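Clearance and lockout rules for a two-arm bench cell
Posted in Automation > Small cells and benchtop
Friday, December 21, 2018

Lerato Cele
We run a benchtop cell with two small arms on a shared front rail, built up from aluminum extrusion. The arms work on small hardware and pass parts between grippers over the middle of the table. I have been asked to write a one-page rule sheet before we add a second shift in March.

Points I can't settle from the manuals:

1. Is there an accepted limit on joint speed when both grippers are inside the shared zone? We use 240 mm/s in the zone and 900 mm/s outside it. Both numbers were inherited.
2. Do hand tools on the front ledge count as a housekeeping matter or as a hazard in the risk assessment?
3. Cables on the arms. Is a visual check per shift enough?

The arms are light and the payload is small hardware only. No fence at the front. Operators load by hand. Photo at the bottom of the page.

surwood_mk
There is no single number for item 1. ISO 10218-1 sets 250 mm/s as the ceiling for reduced speed control, measured at the tool center point, and your 240 sits under that. It is a ceiling for one mode and does not clear the cell as a whole. With no fence at the front you are relying on something else to keep hands out while the arms are in automatic, and your sheet has to say what that is. If the answer is "the operator stands back," the assessment isn't finished. Look at ISO/TS 15066 for contact limits, and check the pointed parts of the gripper fingers separately, since a small contact area raises the pressure a lot for the same force.

Also note that 240 is per arm. Two grippers closing on each other can approach at twice that. We write the zone limit as a closing speed and let the controller divide it.

Item 2: both. A tool within reach of an arm is an object that can be struck or dragged. On our Onska line the rule reads:

Nothing on the rail or front ledge during automatic operation. Tools go back in a holder before reset. The person who presses reset is the person who checked.

The same applies to loose items on the tabletop that are not part of the task. List what is allowed on the table for each job and treat everything else as foreign. A powered board or battery accessory needs its own line, with the lead routed outside the sweep of both arms.

Item 3: visual per shift, plus one slow full-range run per week watching the conduit at each joint. Loops near the wrist are the usual trouble. Log it.

pete_r
just put a light curtain on it, problem solved

Nirell Tech
A curtain needs a stopping-time measurement first. Distance is calculated from stop time, and on a shallow bench you may not have the room. We measured 400 ms on ours and had to move the curtain out past where the operator could load comfortably. Went to a two-hand start instead, which protects only the person using it.

One addition to the reply from surwood_mk. Bins hung on the uprights or the crossbar should be kept for things the operator fetches with the cell stopped. If people reach in for bits or tape between cycles, they will do it during cycles too. Ours moved to the outside of the enclosure.

Lerato Cele
Thanks. Closing speed was missing completely, so that goes in first. I'll measure stop time before deciding on a curtain. The ledge rule I will copy more or less as written.

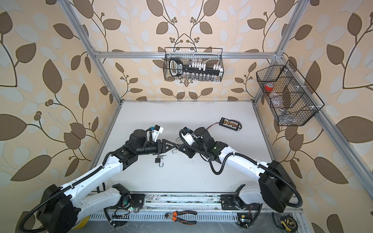 Shared zone at table center, both grippers on a small shackle. Pliers and tape measure on the front ledge.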